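4. Setting up the bin and the first block picks

Fonstead shared workshop, cell notes. Rev Nov 19, 2018. Replaces the July sheet, throw that one out.

Do section 3 first (power, e-stop, network). If the e-stop test didn't pass, stop there.

You need: the metal bin, bar clamp, blue painter's tape, six blocks (three red, three green), 2.5 mm hex key, laptop with the Nudby scripts on it.

1. Arm to park position. Speed at 50 percent or lower. Key out of the pendant before you lean in.

2. Bin on the table, low side toward you. Push it back till it stops. Don't go by eye on the left and right, use the pencil lines. If the lines are gone see 4.3.

3. Clamp the upper panel on the left. Snug, then one more squeeze. Too hard and the panel bows and your back wall numbers are off.

4. Check the arm cables where they go over the wrist. They need slack. Turn the wrist by hand jog both directions, slowly, and watch the loop the whole way. If it pulls tight at any point re-tie it farther up the arm.

CAUTION — keep fingers out of the bin any time the drives are on. Sheet metal edges are sharp too. Gloves for moving the bin, no gloves near the gripper.

5. Wipe the floor of the bin. Dry rag only. Sawdust throws off the height reading.

6. Drop the blocks in. Just drop them, don't arange them. Crossed and touching is fine, the script is supposed to deal with that.

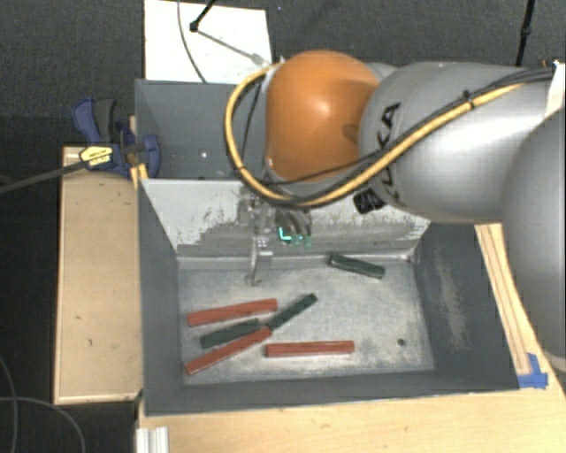
7. Start the script, pick mode "single". Leave it on single for the first 200 picks, then go to "continuous" if you're happy with it.

8. Set floor height. Jog down with a sheet of paper under the finger tip, stop when the paper drags. Save. The bin we have now came out at 413, yours should land close. If it's way off the bin isn't sitting flat — look for a cable under it.

9. Run one pick. Hand on the e-stop. Block should come straight up. If the fingers scrape the back wall, hit stop, jog up FIRST, then away from the wall.

Note: blocks right against a wall are the hard ones. The script tries twice and skips. Drives off, nudge it out with a stick, carry on.

Note: error 2595 means the gripper closed on nothing. Clear it and run again. Comes up a lot with green blocks on top of each other. If you get it every time, redo step 8.

4.3 Pencil lines gone

Load the pose called czarnecka_corner (from the old Czarnecka jig, name stuck). Arm goes to the left front corner. Bring the bin corner to the finger tip, mark both sides, park the arm, redo from step 2.

4.4 When you're done

Arm parked, drives off, blocks back in the Niker box. Leave the clamp on. Write your pick count in teh log, even if it was a bad day.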